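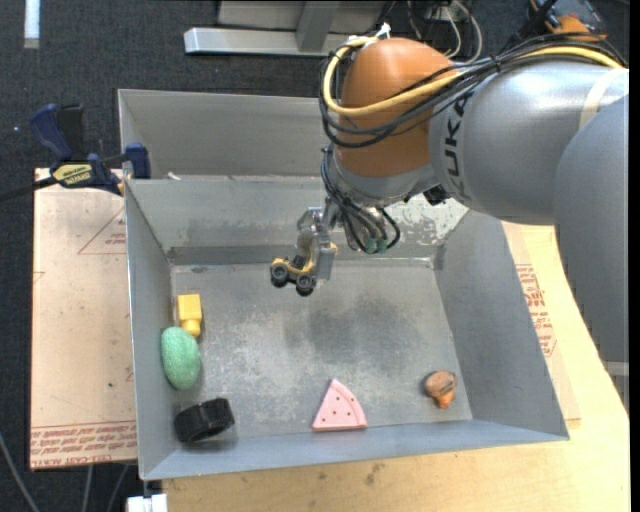 Storage and Packing of Small Goods
Unit 6: Toy vehicles in open metal bins
Skerkier Course Center, evening program
Handout for students, version of Friday, May 27, 2022

Please bring this handout to the practical lesson. The parts marked with a star * will be needed for the written work.

1. What we mean by an open bin

In this course the word "bin" means a container without a lid, from which goods are taken one by one. A box that is closed and opened only at the customer is a carton, and we had cartons in Unit 4. A bin stays in its place for months or years. Goods come in, goods go out, and the bin remains.

Three kinds are common in toy warehouses: plastic bins, wire baskets and sheet-metal bins. We speak tonight mainly of the last one. Sheet metal is heavy and it is noisy when you drop something in it, but it keeps its form under load and it can be wiped with a damp cloth. Wire baskets are not good for toy vehicles. The wheels go through the openings and then the axle bends when somebody pulls.

2. The shape of the bin *

Straight walls give the most volume for the same floor area. Sloping walls give less volume, but the goods slide toward the middle, and the last pieces are easier to reach. With toy vehicles this effect is stronger than with other goods, for a simple reason: they have wheels. A toy car that is put against a sloping wall will usually not stay there.

Students often ask which angle is the correct one. There is no single answer. At the Riden warehouse, where we make our visit in Unit 8, the older bins are nearly straight and the newer ones open wider to the top. The workers there prefer the newer ones for cars and trucks, and the older ones for building blocks and flat puzzles.

Exercise A. Take one toy car and one building block. Put both on a sheet of metal or a smooth tray and lift one side slowly. Write down which one moves first. Then turn the car by a quarter, so that the wheels stand across the slope, and repeat.

3. The floor of the bin

A metal floor does not stay beautiful. After some time it has scratches, dull places and darker marks. This is normal wear and is not a reason to take the bin out of use. What you must look for is different:

– sharp edges, where the metal is cut or lifted
– rust that comes off on a white cloth
– paint from toys that is rubbed into the floor and can be transferred to the next goods
– sticky remains of labels

If you find a sharp edge, the bin is taken out the same day. For rust and paint, clean first and decide after. Sticky labels are removed with warm water and a plastic scraper. Please do not use a metal scraper, it makes new scratches and dirt will sit in them.

Some firms put a rubber mat on the floor. The mat protects the toys and reduces the noise. But small parts can go under it and are found only at the next inventory. If you use a mat, lift it each time the bin is emptied.

4. Toy vehicles as goods *

From the point of view of storage a toy vehicle has a body, wheels, and often parts which stand out: mirrors, shovels, ladders, small flags. The body is the strong part. The wheels and axles are the weak part in most cheaper products, and the parts which stand out are the weak part in the more expensive ones.

So the general rule for handling is: hold the vehicle by the body, across the narrow side, and put it down. Do not hold it by one wheel. Do not throw it, also not from a small height, also not when the bin is already half full and you think the other toys will make it soft. Most of the scratches that customers complain about come from toy against toy, and only a small part comes from the bin.

Bright colors need extra attention. On a yellow body each black line from a tire is visible. On a dark green or a black body the same line is there, but the customer will not see it. For this reason Haltance, a supplier of construction toys from which we have our practice material, asks its warehouses to store yellow vehicles separately from those with soft black tires of other makers. It is a good habit also when the supplier does not ask for it.

5. How full is full

The bin is full when the goods reach one hand width below the edge. More than this and the upper pieces will fall when the bin is moved. Do not judge only by eye from the front side. Go to the side and look along the edge.

The fill quantity must be written on the bin card. For our practice bins it is:

Small cars, single: 300 pieces per bin
Construction vehicles, small: 144 pieces per bin

These numbers are for our bins and our toys. If you work with others, you make your own test filling and write your own number. Please do not copy mine into your written work, I will notice.

6. Example for calculation *

The Moffat toy shop orders 4,000 small cars before the holiday season. Its storeroom has bins of the same size as ours, so the fill quantity is 300.

4,000 divided by 300 gives 13 full bins and 100 cars which remain. Moffat therefore needs 14 bins. The last bin is only one third full, and here the beginners make a mistake: they spread the remaining cars over the other 13 bins in order to save one. Then no bin agrees with its card anymore, and the next count takes double time.

Now calculate the same for an order of 2,000 construction vehicles with 144 pieces per bin. Write the number of full bins, the remainder, and the total number of bins. Show the steps.

7. Taking out

Take from the top and from the middle. If you dig at the wall, the pile comes down and wheels get caught in each other. When two vehicles hang together, lift both out, put them on the table and separate them there. Pulling inside the bin damages also the third one, which you did not want to touch.

Look at each vehicle before it goes in the carton:

a) all wheels present and turning
b) no crack in the body
c) no foreign color on the paint
d) outstanding parts straight

If a), b) or d) fails, the piece goes in the red tray. If c) fails, try first with a dry cloth.

8. Words to learn

bin card – the card on which article, fill quantity and date of last count are written
fill quantity – how many pieces one bin may hold
remainder – what is left after the full bins
test filling – filling of one bin by hand to find the fill quantity
wear – damage that comes slowly from normal use

9. For next time

Read sections 2 and 4 again and finish Exercise A. The written work is the calculation in section 6 together with half a page about one bin or container in your own workplace or home: what is it made of, what shape are the walls, what is stored in it, and would you change something. Drawings by hand are welcome. For the practical lesson wear closed shoes, and leave rings and bracelets at home, as they scratch the toys.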